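Masking tape vs painter's tape for layout on kraft paper
Paper & Pattern Board > Workroom > Tools and surfaces

gittins_i
Posted 7:40 am
Setting up a permanent layout table for drafting and cutting bag patterns. Surface is sealed MDF, covered with kraft paper off a roll. I want a reference grid on top so I can square up pieces without reaching for the T-square every time. Drawn pencil lines vanish after a few weeks of use and marker transfers to light canvas. Considering tape. Questions:
1. Does painter's tape hold on kraft, or does it lift at the ends?
2. Does the paper shrink or stretch enough to throw the grid off?
3. Any reason to prefer plain masking tape?
Idris

kbrophy
Posted 8:15 am
1. It holds if the paper is the smooth side up. Most machine-glazed kraft has a shiny side and a dull side. The dull side sheds fiber and the adhesive picks it up, so the ends go first.
2. Yes. Across the roll more than along it. Let the sheet sit flat on the table overnight before you tape anything.
3. No. Masking tape adhesive hardens. After one summer in my workroom it had to be scraped off along with the paper.

rcisternas
Posted 8:52 am
Agree with Kathleen on the overnight rest. Disagree that masking tape is useless. If you replace the paper every month anyway, the adhesive never gets old enough to matter, and it costs less. I buy whatever Tonilier has in the bin.

The bigger error source is the tape itself. Crepe tape stretches when you pull it off the roll, then relaxes. On a long run that is enough to curve the line. Lay it with no tension, press from the middle outward.

kbrophy
Posted 9:04 am
Monthly paper is fine for a production table. He said permanent.

gittins_i
Posted 9:30 am
Permanent table, replaceable paper. I expect to change it twice a year. Sorry, should have been clearer.

What I have not worked out is how to keep the grid square over the full length. I measured off one long edge and ended up with a 7 mm error at the far end.

a_iturra
Posted 10:21 am
7 mm means your table edge is not straight, or your two edges are not parallel. Do not measure from an edge. Snap a center line down the length, then build one perpendicular at the midpoint using a 3-4-5 triangle, as large as the table allows. Everything else is measured from those two lines. Check the diagonals of the full rectangle before any tape goes down. If they differ by more than 2 mm, start over.

Also decide which side of the tape is the line. People measure to the center of one strip and the edge of the next, and then wonder why the cells come out different.

rcisternas
Posted 10:48 am
Seconding the part about the tape edge. Left edge and near edge, always, and write it on the end of the table.

elba_ara
Posted 11:35 am
I will argue against the whole idea. A tape strip has thickness. Lay thin leather or silk over it and your rotary cutter will skip where it crosses, and a chalk wheel will leave a double line. I took mine up after 16 days. A drawn grid under clear vinyl does the same work and is flat. The vinyl I use came from MacLeod, sold as table cover, and it has been down since November.

kbrophy
Posted 11:50 am
Vinyl creeps when it gets warm and the grid underneath no longer matches anything pinned on top. It also reflects the overhead light.

elba_ara
Posted 12:06 pm
The grid is on the paper. The vinyl can creep all it wants, the lines stay where they are. Glare I will give you. I moved the lamp.

gittins_i
Posted 12:40 pm
I cut on a separate mat, so the ridge is less of a concern. The table is for layout and tracing only. How far apart are people spacing the lines? I was going to use 380 mm because that is the width of my largest base panel.

a_iturra
Posted 1:17 pm
Coarse spacing is fine. The tape grid gets the piece roughly square and a ruler does the rest. A fine tape grid is a waste of tape and the surface ends up more tape than paper.

I would not tie the spacing to one panel, though. Divide the table width by a whole number so there is no odd strip left along one side. Four columns across is plenty for most work. Run the crosswise strips at the same pitch so the cells are square and you can turn a piece a quarter turn without thinking about it.
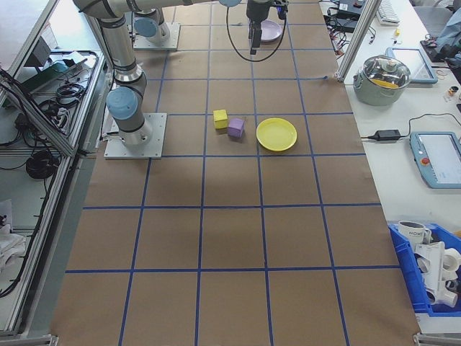

Run the lengthwise strips first, full length, one piece each. Crosswise strips go on top. When one of the crosswise strips gets damaged you can peel it and lay another without disturbing the long ones, and the long ones are the ones that are hard to get straight.

Blue is easier to see on brown than tan masking tape. That settles question 3 for me more than the adhesive does.

rcisternas
Posted 1:33 pm
Fair point on color. Tan on brown under a warm bulb is hard to read. I outline mine in pen, so I suppose I am paying for the cheap tape in time.

elba_ara
Posted 1:58 pm
Whichever tape, fold the last bit under at the table edge or carry it over onto the underside. Sleeves catch the ends.

kbrophy
Posted 2:10 pm
Over the edge and onto the underside, yes. Folding it under leaves a lump.

gittins_i
Posted 4:45 pm
Checked the table. Long edges are out of parallel by nearly the full error, so Abelardo had it. Going with center line, 3-4-5, blue painter's tape, left and near edges as the line. Paper is resting now, shiny side up. Will divide the width by four and drop the panel measurement.

One more question. The roll is narrower than the table. Butt the seam or overlap it?

a_iturra
Posted 5:02 pm
Butt it, and put the seam under a lengthwise strip.

rcisternas
Posted 5:20 pm
Or buy the wider roll. Bralville has it, but check the weight, theirs is thinner than it used to be and it wrinkles under tape.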